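Simulated wrist camera: grasp planner sees fingers as obstacles
2023-03-25, sim bench, Carnel branch
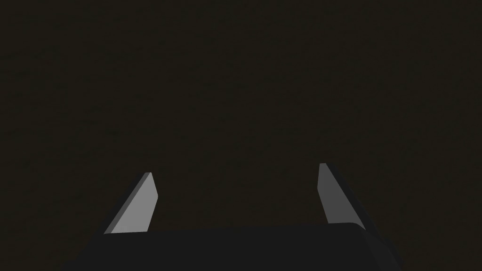
What I was chasing

Right, so for anyone picking this up after me (Lutz, probably, or Hideaki if he gets round to it first): the Carnel grasp planner keeps refusing perfectly ordinary top-down grasps in simulation, and I've spent most of today finding out why. The real arm doesn't do it. Same planner, same config, same everything as far as I could tell this morning, and yet the simulated one sits there with its fingers spread and returns "no collision-free approach" as if I'd asked it to reach through a wall.

I stripped the world right back to nothing but the gripper and the dark ground texture, opened the fingers and rendered from the wrist camera. Nothing between the fingers, nothing within reach. The planner still found an obstacle! That was a lovely moment, because at least it meant I could stop blaming the object meshes, which Dörte has been telling me to do since yesterday lunchtime.

Self-filter

The self-filter is supposed to mask out any depth points that belong to our own hand before they go into the occupancy map. It takes the joint positions, poses the finger meshes, pads them a bit, and throws away whatever lands inside. I dumped the filtered cloud and there was a thin strip left over along the inner face of each finger. Only a few points thick, but the planner doesn't care how thick it is, it just sees something solid standing exactly where it wants to close.

First guess was padding. It was set to 5 mm, which ought to be plenty. I doubled it and the strip shrank but didn't go away, and I don't want to keep pushing that number up or we'll start deleting the edges of real things we're trying to pick up. Put it back.

Second guess was timing, and this one was right (well, mostly). The sim publishes joint states and depth images on separate clocks. The filter grabs the latest joint state it has, not the one nearest the image stamp, so while the fingers are opening it poses the mask where they were when the message last came through. On the real arm the driver publishes fast enough that you'd never notice. In the sim somebody had throttled joint states to 15 Hz to keep the log files small. I checked the history and the somebody was me, in June. Sorry all.

And then the occupancy map doesn't forget. Those stray points go in during the opening move and they stay there after the fingers stop, because no later ray passes through those cells to clear them. So a static hand still carries its own ghost about.

What I changed

- Self-filter now looks up the joint state by image timestamp and waits for it, giving up if it's too late. Gunther wrote a helper for this in the Zaugg repo ages ago, so I pinched it.
- Joint state throttle removed from the sim launch file.
- Map cells inside the hand's swept volume get cleared once the fingers report they've stopped. I'm not sure I like this one. It's a plaster. Nele reckons it could wipe a real contact if something's wedged in there, and I think she's right, so it's behind a flag and off by default.

Reran the saved batch afterwards, 805 grasp requests, with the first two changes in and the flag off. 5 still come back as "no approach" and all of those have the target hard up against the bin wall, so I'm happy to call them proper refusals until proven otherwise. The leftover strip is gone from every cloud I opened.

Still to do

The finger mesh in the filter is the old one from Rillard with the square outer edge. The render mesh has the bevel. The old one is the fatter of the two, so it errs on the safe side, but it bugs me and somebody will trip over it when we swap to the new fingers. Hideaki has the CAD, must ask.

Also want a test that opens and closes the hand in an empty world and fails if a single point gets through to the map. It'd have caught this months ago. I've started one, it's in my branch, it currently hangs on teardown and I'm going home.

Dörte, the mesh loader is forgiven.

Last updated by Nele Sauerland

Search this notebook Go

Recent entries
Sakerex bridge: dropped messages after restart
Carnel: planner timeouts with the tall bin
Hand-eye calibration, second attempt
Notes from Gunther on the Zaugg timestamp helper
Depth noise model, first go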